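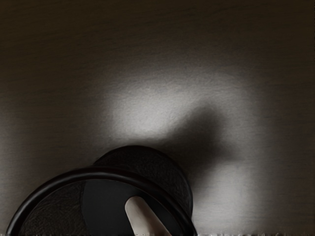 ## What a gripper budget really buys

I went to see Chrysoula Petridis at Plenivero expecting to talk about arms (everyone wants to talk about arms!) and we spent the whole morning on fingers. She plans in simulation first, pale fingertip against a chunky black cylinder, over and over, before she signs for anything. Her budget runs to 60 thousand, with 21 of that kept back for grippers and spares. The Trolteo quote is good for six weeks, so she's ringing them in February.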